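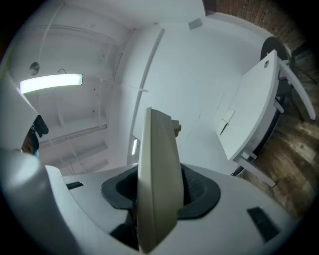

12th February

Best day on the phone task so far, and I want to get it down before I fall asleep. We finished on 249 good episodes. The plan for the week was 300, so tomorrow could be short, or (if Kulap gets her way) tomorrow could be the day we go way past it!

I was slow in the morning. My wrists were still set in yesterday's habits, and I kept rushing the approach, coming in at a slant and closing before I was lined up. Kulap Thepsuriya watched me do a few and said I was moving like somebody who already knows where the phone is. Of course I know where it is. But the policy only gets what the cameras on the grippers get, so if I swing in from the side with the target out of view until the last second, I'm teaching it to guess. I'd read that in the Kikedent notes and nodded along, and it still took hearing it out loud for my hands to believe it.

So I tried her way. Hold off a little, let the phone sit in view between the fingers, then go in straight and close gently. It felt silly for the first dozen and then it felt great. There's a rhythm to it, a bit like learning to write with your other hand. By lunch I had stopped thinking about the squeeze at all and was thinking about the path, and I believe that's where I should have been from the start.

Lunch was the noodles again. Kulap told me about last May, when she was at Luangrath folding towels with an older version of the grippers, the ones with the stiff trigger. She did 557 towels and says she still can't look at a blue one. I asked if the robot learned it and she got this huge grin and said it folds better than her brother.

After lunch we went over to two hands, which I'd been nervous about and ended up loving. One gripper has the phone and the other comes in to help turn it. The trick is keeping the marker on top of the second one where it can be seen, and I have a bad habit of rolling my left wrist when I concentrate. Wuvus (our recording software, which I've decided I like after all) flags the episode when it loses track, and I got that sad little beep again and again until I started keeping my elbow down. Elbow down! I wrote it on the back of my hand in pen.

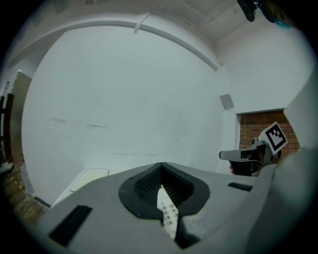

Keypad in the jaw, two-hand run, afternoon.

What I can't get over is how much I notice now. I picked up my own cup at the break and caught myself watching my fingers. When do they start to open? Way before I get there, it seems. Why do I shift my grip after lifting? No idea, but I do it every time. I've been handling things all my life and never looked at how, and now somebody wants it recorded, fumbles and all. Kulap keeps some of the fumbles on purpose, where I lose the angle and then fix it, so the arm gets to see a recovery too. I love that. I asked for a folder of just my recoveries and she laughed, but she made one.

The first training run goes off to Tindolano tonight on the morning's episodes, more than 100 of them. It's a small run and Kulap told me not to expect much, maybe a decent reach and a confused squeeze. I don't care. I want to see an arm come in straight and wait that half second before it closes, the way I do now.

Things for tomorrow: charge both grippers tonight (done the left, do the right), ask whether we can vary where the phone starts, bring the thicker socks, stretch first. My forearms are toast. Also call Mom back, I keep forgetting and it's already too late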